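Numby's new single: a second opinion

Dec 24, 2022

Numby put out "Ishida" at midnight, the second single from the album due in April, and my inbox has been calling it a rebirth ever since. I have played it 16 times now, mostly on headphones, once in the kitchen, and I'm still waiting for whatever was supposed to be reborn.

It isn't a bad song. The first verse is the best thing the duo have written since the Dasville EP, all short lines and swallowed words, a prayer from somebody who isn't sure the line is connected. Then the choir comes in. It comes in again after the second verse, louder, and by the bridge it has settled every doubt the verses raised. If you are going to sell a record as an honest look at losing your faith, I'd like to hear more than 4 bars of it being lost.

The label, Vetier, says the track was written in one night and barely touched afterwards. Maybe so. The drums sound very touched to me - there's a clap on the chorus so clean that it could have come off any worship-pop record of the last 5 years. The press release also mentions 834 pre-orders for the vinyl, a figure I can't do much with. Is that good? It was in bold, so I suppose someone thinks it is.
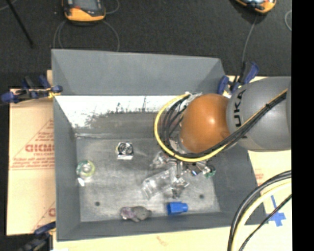

One subscriber, who got the song early through the mailing list, wrote in to say that I was always going to moan about the choir, that the choir is the whole point, and that people who grew up singing in church will hear it as the congregation carrying you when you can't carry yourself. Fair enough. I did grow up singing in church, and ours dragged half a beat behind the organ. I'd have liked some of that here.

The B-side, if we still call them that, is an acoustic version with the choir taken off and one voice left slightly flat on the last note. I prefer it by a long way. It is only on the vinyl and the paid download for now, and Vetier won't say whether it will reach the streaming services before the album does.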